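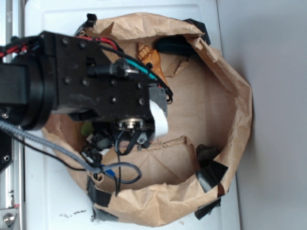
4.2 The open afternoon

Our lab's open afternoon fell in April, and I used it as an informal test of the picking setup from Section 3. I'd been wanting to see how the arm did with people leaning in and asking things while I tried to type (a very different job from running it alone at night!). The bin was the one we always use, a brown paper bag with its rim rolled down and held with black tape. I like paper bags for this work. The walls give a little and the creases make shadows, so every edge detector I've ever written gets confused by them.

We planned 200 attempts between lunch and 5 p.m. Visitors could ask for a target by name, and Rūta Mockus typed the request into Gorby, our scheduler, which passed it on to the arm. The seashell was the big favorite, probably for its looks, and it's a mean thing to grasp: pointed at one end, long and tapering at the other, with a glossy surface that sends the depth estimate all over the place. 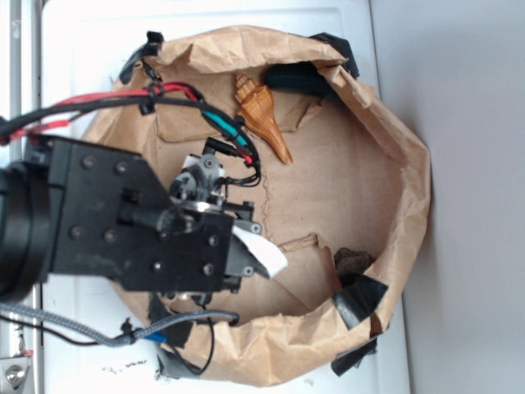 Figure 4. Picking from the paper bag during the open afternoon. Photo: Birgit Strobel / Clegg project. Reprinted with permission.

I set the approach speed lower than in the main trials, with a pause of 400 ms before the fingers close. That pause was meant for the controller, but the crowd loved it. People went quiet every single time, and then somebody would start guessing which way the shell was going to roll. We logged the guesses too, mostly for fun, and they're in the supplementary files next to the grasp data.

The rounder targets, like the green pear-shaped one, need a different wrist angle, so we switched to the straight-down approach from Section 3.4 for those. Cable slack matters more in that pose, and I'd tell anyone copying our setup to sort it out before guests arrive. 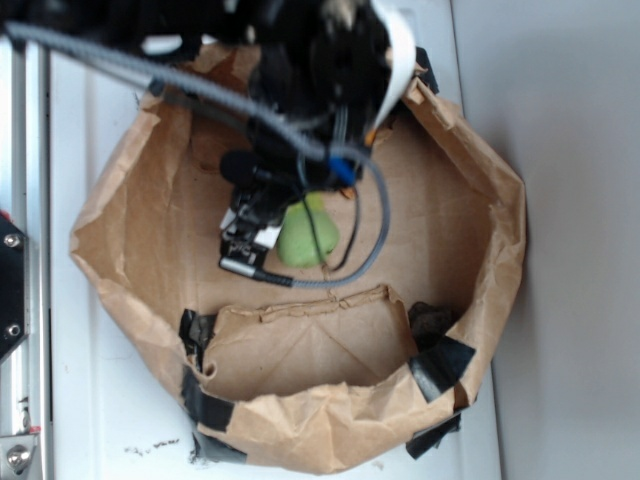
Birgit Strobel thought we were being too easy on ourselves. Visitors pick the object they can see best, she argued, so a day of visitor requests tells you about good viewpoints and very little about clutter, and she wanted the lumpy dark target requested by script at least 17 times before we compared anything with the Tranport baseline. I think she's right, and Section 5 does it her way.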